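캡스톤디자인 최종보고서 (요약본)
과제명: 로봇 팔을 이용한 폐데스크톱 분해 보조
팀명: Erkix
팀원: Lingyun Yao, Azadeh Jalali, Debora Orlandini
지도: Graziella Colombo 교수
제출일: 2019년 11월 20일

1. 과제를 시작한 이유

학기 초 우리 팀의 목표는 버려진 데스크톱을 로봇이 처음부터 끝까지 혼자 분해하는 것이었다. 제안서에는 '완전 자동'이라는 말이 한 쪽에 몇 번씩 나온다. 중간발표에서 Colombo 교수님이 그 말에 전부 밑줄을 긋고 물음표를 달아 돌려주셨고, 최종 과제명에는 '보조'가 들어갔다. 제안서에서 가장 정확했던 부분은 결국 교수님의 물음표였다.

최종 목표는 다음과 같이 줄였다. 측면 덮개를 미리 연 본체를 대상으로, 로봇이 SATA 케이블을 잡아 뽑고 바깥의 통에 옮겨 놓는다. 나사는 사람이 푼다. 나사를 넣자는 의견도 있었으나 한 학기는 생각보다 짧았다.

2. 장비와 예산

로봇 팔은 학과 실습실의 것을 빌려 썼고, 그리퍼 손가락은 직접 설계해 출력했다. 첫 번째 손가락은 커넥터보다 두꺼워서 케이블 사이로 들어가지 못했다. 두 번째는 들어가긴 했는데 나오지 못했다. 세 번째부터 쓸 만해졌고, 이것을 우리끼리 Graster라고 불렀다. 이름을 짓는 데 걸린 시간은 예산표에 넣지 않았다.

분해 대상은 학교 전산실에서 폐기 예정이던 본체 3대다. 기종이 달라 케이블 위치도 제각각이었다. 다양성 확보를 위한 선택이었다고 중간보고서에 썼는데, 실은 남은 것이 그것뿐이었다.

3. 제어 방식

손목 카메라 영상에서 커넥터를 찾고, 접근 방향을 정한 뒤, 잡는 힘을 단계적으로 올린다. 학습용으로 손목 카메라 사진 2,000장에 커넥터 위치를 표시했다. 표시 작업은 Azadeh가 대부분 맡았으며, 그 이후 Azadeh는 파란색 케이블을 사는 것에 반대하고 있다.

인식에서 제일 애를 먹은 것은 케이블이 겹치는 경우였다. 전원선 묶음이 SATA 케이블 위를 지나가면 프로그램은 두 가닥을 하나로 보고 자신 있게 둘 다 잡으러 갔다. 신뢰도 점수는 이럴 때 유난히 높았다. 잡기 전에 접근 각도를 한 번 바꾸어 다시 찍는 절차를 넣은 뒤로 이런 일이 줄었다.

4. 시험 결과

최종 시험은 40회 실시했다. 실패는 대개 커넥터의 잠금쇠를 누르지 못한 채 당긴 경우였다. 이때 로봇은 케이블 대신 본체를 끌고 왔다. 힘의 크기만 보면 인상적인 결과라서 그래프를 부록에 실었다. 이후 본체를 작업대에 고정했다. 첫 주에 했어야 할 일이지만 11월에 했다.

5. 안전과 작업 절차

실습실 조교 Vittoria Vitale 선생님의 지적으로 작업 절차를 다시 썼다. 초안에는 '위험하면 멈춘다'라고만 되어 있었고, 누가 무엇을 보고 위험하다고 판단하는지가 빠져 있었다. 수정한 절차에서는 한 명이 로봇 조작을, 한 명이 작업대 쪽을 맡고, 로봇이 움직이기 전에 서로 소리 내어 확인한다.

버튼은 알루미늄 프로파일에 달았다. 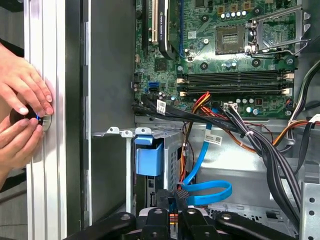 확인 구호를 정하는 회의가 제어 코드 첫 버전을 짜는 것보다 오래 걸렸다는 점도 기록해 둔다. 채택된 구호는 "갑니다"와 "네"이다. Debora가 제안한 영어 약어 체계는 본인도 외우지 못해 철회되었다.

케이스 안쪽의 날카로운 모서리는 로봇에게는 문제가 아니었지만 우리에게는 문제였다. 나사를 푸는 사람은 장갑을 끼도록 절차에 넣었다.

6. 남은 일

잠금쇠를 먼저 누르고 당기는 동작은 손가락 2개짜리 그리퍼로는 안정적으로 구현하지 못했다. 손가락 끝에 돌기를 다는 안이 있으며 도면은 공유 폴더의 'Graster_최종_진짜최종'에 있다. 그냥 '최종'이라고 된 파일은 열지 않는 것이 좋다.

다음 학기에 이어받을 팀은 본체 고정부터 할 것. 표시한 사진과 코드는 실습실 컴퓨터에 남겨 두었고, 남은 본체는 작업대 아래 선반에 있다. 나사는 종이컵에 담아 두었는데 어느 본체의 것인지는 확인이 필요하다.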